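Clana Laundry and Linen Set-Up Guide
Section 4: Covered folding table
Part no. 344. Revised 22nd October. Prepared by Kamala Rao; checked by Leonilde Morais.

4.1 General

This section covers the fitting of the cloth to a Clana folding table and the folding of T-shirts on it. Read Section 3 (leveling the legs) first. The cloth is supplied in plain colors and may be replaced with any flat cotton sheet of sufficient size.
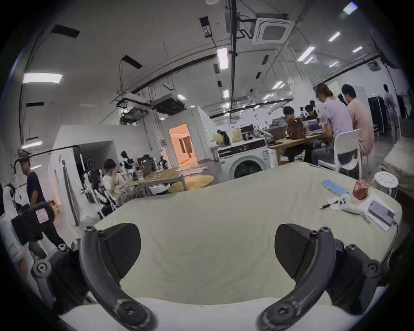
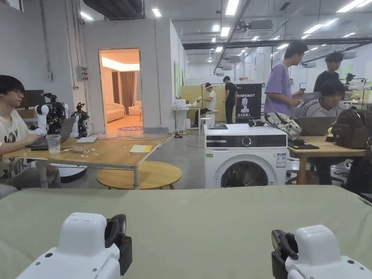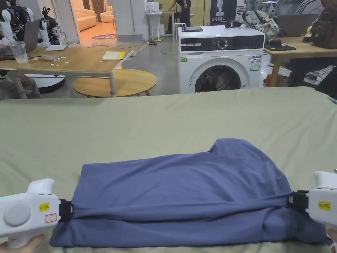 4.2 Fitting the cloth

1. Wipe the table top with a damp cloth and let it dry completely.
2. Unfold the cover and find the hem with the Peng tag. Place this hem at the working side.
3. Center the cover. The standard size is 2000 mm by 1480 mm before hemming.
4. Smooth the cover from the middle toward the edges with the flat of the hand.
5. Tuck the corners under and fit one Curken clip at each corner. Push until the clip clicks.
6. Check the overhang on the working side. It must clear the floor by at least 174 mm.

Note: Light wrinkles in the cover do not affect the fold. Ridges under the garment do. Lift the cover and lay it again if a ridge remains after step 4.

CAUTION: Do not run a charging cable under the cover. Heat can build up and mark the fabric.

4.3 Folding a T-shirt to a long rectangle

1. Lay the shirt face down with the collar to the left.
2. Fold the far side to the center line. Turn the sleeve back on itself.
3. Repeat with the near side.
4. Take hold of both ends, pull until the long edges are straight, and lower the shirt onto the cover.
5. Press out any raised fabric, starting at the collar and working toward the bottom hem.
6. If the layers have shifted, open the shirt and return to step 1. Do not correct a shifted layer by pulling the outer one.

Note: For storage in a Clonell drawer, fold the rectangle in thirds. The finished width must not exceed 148 mm.

CAUTION: Do not fold garments that are still damp. Return them to the dryer or hang them until dry.

4.4 Care of the cloth

Remove the clips before washing. Wash the cover separately on a warm cycle, without bleach. Iron on the reverse side at medium heat. Pens without a cap should be kept off the cover, as ink stains are not covered by the warranty.

Replacement clips are sold in sets of four. See Section 9 for order codes.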